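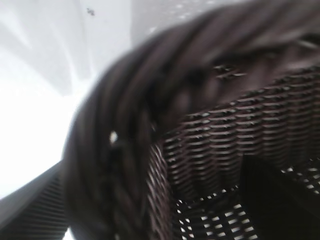
Pargate break room and serving counter, September walk-through. Checked by Inna Sydorenko, comments by Eifion Ellis. The last sheet had every box ticked, and I don't believe a kitchen that gets every box ticked. Anything people eat from should wipe clean in one pass, and a dark wicker basket with a thick rim of bundled strands doesn't. Crumbs get in between. Marked as a fail for unwrapped bread.

- [x] Fridge log filled in. Same pen, same handwriting, 7 entries. I'd like to see it filled in on the day.
- [ ] Hand sink clear. Mop bucket in it again.
- [x] Extinguisher tag current – the bracket is loose, though.
- [ ] Dish rinse at 180. Gauge sticks. Kyrylo says it's fine, with no reading to back that up.
- [ ] Baskets lined before use.

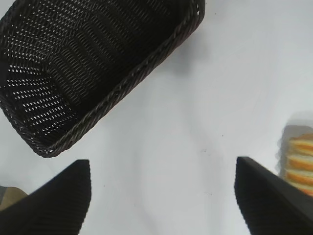 *Item 5: woven basket, no liner, open weave at the base.*

- [x] Exit door opens fully. Tried it twice.
- [ ] Dry goods off the floor. The Flidard flour sacks are on a pallet, which I'll accept. The rice isn't.
- [x] First aid box stocked, if you count 20 bandages and no burn gel as stocked.

Marta Yurchenko wants the liners ordered in a box of 500. Fine, but who changes them? Put a name on the sheet first. Recheck at 7 a.m. before opening, and bring a separate thermometer for the rinse.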